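Call for Participants: Two-Arm Tabletop Build, Darnon Shared Workshop

Posted Aug 8, 2022

The Grorutton group is looking for 3 people to join a robot build at the Darnon workshop. The places are unpaid. Materials, bench time and tool access are covered for the length of the build. Members and non-members of the workshop may apply on the same terms.

About the build

Grorutton is a two-arm tabletop setup for picking up small objects and putting them down where they are wanted. Both arms are mounted and moving. Each has a parallel gripper with a camera module on it. The arms run from a single desktop computer under Linux, and most of our own code is Python, with a small amount of C++ in the motion layer.

Current work is on simple block and plate tasks: one arm takes a block, the other arm stays clear or helps, and the block ends up on the plate. Single-arm picks are in fair shape. Tasks that need both arms in the same part of the table are not. The planner treats each arm as an obstacle to the other, and it is too cautious to be useful near the middle of the table. That is the main thing we want to fix before the end of the build period.

The control code started as a fork of Gastell, a motion library written by two former members of the workshop. Gastell was made for one arm. Our fork has drifted a good way from it and the documentation has not kept up.

What needs doing

Place 1: Software. Rework the shared-space check in the planner. You will need to be comfortable reading other people's Python and have some grounding in coordinate frames and transforms. Experience with collision checking is useful. Experience with machine learning is not required for this place.

Place 2: Mechanical and wiring. Reroute the arm cabling with proper strain relief, design and print new finger pads, and build a lighting mount that reduces glare on the table. You should be able to use a CAD package of your choice, crimp a connector that stays crimped, and keep a wiring diagram up to date. The workshop has two filament printers and a small mill. Induction on the mill is available if you need it.

Place 3: Operation and data. Run the arms through set tasks, reset the table between runs, label the results and keep the log. This place suits someone patient and methodical. No programming background is needed beyond using a command line. The target is 300 logged runs, each with start layout, outcome and a one-line note on any fault. We have 160 so far, and part of the work is to go back through those and bring the notes into one format.

The places overlap. Everyone will spend some time on operation, and everyone is expected to know how to stop the arms.

Time and place

The build period is 7 weeks. We ask for two evening sessions a week at the workshop, from 6:30 to 9:30 p.m. The software work can be done partly at home against recorded data, but changes are only merged after a session on the real arms. If you know you will miss more than two sessions in a row, please say so when you apply.

The workshop is on the upper floor of the Takagi building, in the back room past the laser cutter. There is a freight elevator. Street parking is free in the evening. Bikes can be brought inside.

What we provide

Filament, fasteners, cable, connectors and small electronic parts within the project budget.
A workshop key card for the build period.
An account on the project repository and the shared log.
Soldering stations, hand tools and bench power supplies. Bring your own laptop.

Designs and code produced in the build are released under the same open license as Gastell. You keep credit for your own work and may use it in a portfolio. If your employer has rules about outside projects, check them before applying.

Rules at the bench

Applicants must be 18 or over. A safety induction is held at the first session and has to be completed before you operate the arms. Two people must be in the room whenever the arms are powered. One of them keeps a hand near the stop button. Hands stay off the table while motion is enabled, including during slow moves. Tie back long hair and take off lanyards. Speed limits in the config file are not raised without agreement from the whole group.

How to apply

Use the form on the Darnon noticeboard page and choose Grorutton from the project list. Include:

Which place you are applying for, and a second choice if you have one.
A short account of something you have built, repaired or debugged. Half a page is plenty. Links and photos are welcome.
Which evenings you can do.
Any access needs we should plan for.

We do not ask for a resume. Applications close on the last day of August. We will invite a short list to a bench visit, where you can see the arms run and ask questions. It takes an hour and there is no test. Everyone who applies will get a reply, and applicants we cannot place can ask to be kept on the list for the next build.

Questions about the work can be left on the same noticeboard page. Answers are posted there for all applicants to read.
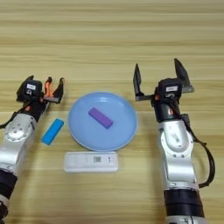
Grorutton bench, both grippers over the table, purple block on the plate.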